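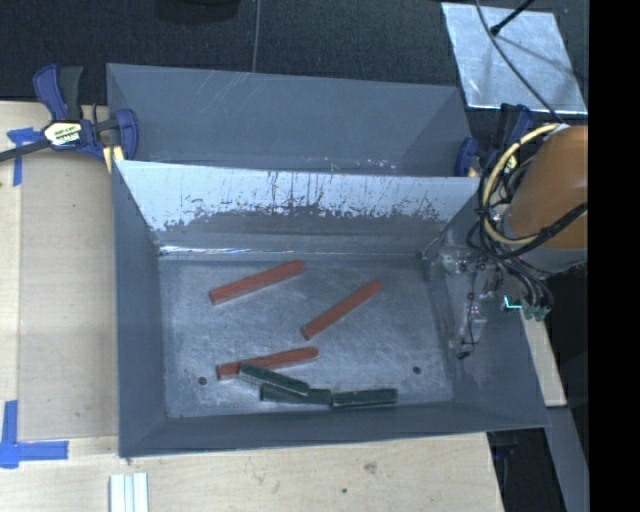

Two Bins, Six Pieces: What Makes Sorting Slow?

Student project report by Tuva Granström and Zoila Llanos
2025-04-08

14 shares 3 comments

Why we picked this

We both had the same box of building pieces as kids (different houses, same mess!) and we both remember dumping everything on the floor to find one stick. So when the class was asked to study an everyday task and measure it, we went straight for sorting. It sounds dull. We promise it got really interesting once we started timing people.

Our question was simple: when pieces are lying in a bin, does it matter more what color they are or how they are lying? Zoila bet on color. Tuva bet on the overlaps.

Materials

We used 2 gray bins, one behind the other on a table. The front one is the start bin and the back one is the goal bin. They have been around our lab for ages, and the wall between the two is scraped to bright silver along the top. The floor of the front bin is full of fine swirly scratches too. We liked that, because a busy background makes the job a bit harder for the eye than a clean one would.

The pieces are three reddish-orange sticks and three dark green blocks. The green ones have worn, lighter edges. We named the set Potitz and the task Gultirar, mostly so our spreadsheet columns would have short titles, and then the names stuck.

How a round works

The start layout has the red sticks spread over the left and middle of the floor, each at its own angle. The greens sit toward the front side. One green block rests over the third red stick at one end and over another green at the other, and the last green carries on to the right almost in line with it. We called this the Dalen layout. In the comparison layout, Vundeck, all six pieces lie apart with nothing on top of anything.

The person doing the round moves every piece to the back bin, one at a time, one hand only. Time starts at the first touch and stops when the last piece is let go. If a piece was dropped we let the clock run.

We logged 228 rounds, half with each layout. Each person got 90 seconds of rest between rounds, which everybody used to argue about strategy.

What we found

The overlaps won, so Tuva gets the point. Dalen rounds were slower for every single person who tried it. The slow moment was nearly always the same one: somebody would reach for the red stick under the green block, pull, and drag the green along with it. Then they had to put things down and start again.

Color still mattered, just in a way we hadn't thought of. Most people cleared all the reds first because they stand out so well against gray. In the Vundeck layout that worked great. In Dalen it led them straight to the covered stick too early! The fastest people took the top green first and didn't care about color at all.

We had a surprise with the two greens lying end to end as well. Several people took them for one long piece and grabbed at the middle. Dark green on gray hides that gap pretty well.

Problems

Setting up the layout the same way every time was the hardest part. In the first rounds we did it by memory, and when we compared notes our angles were all over the place - we threw those rounds out and they are not in the total. After that we worked from a printed sheet.

We also only used one size of bin. A deeper one might change the results, and we would love to try it.

What comes next

We want to run Dalen again with all six pieces in one color. If people still go for the covered stick first, then our idea about red is wrong and we will have to think again. Zoila is already painting the sticks.

14 shares 3 comments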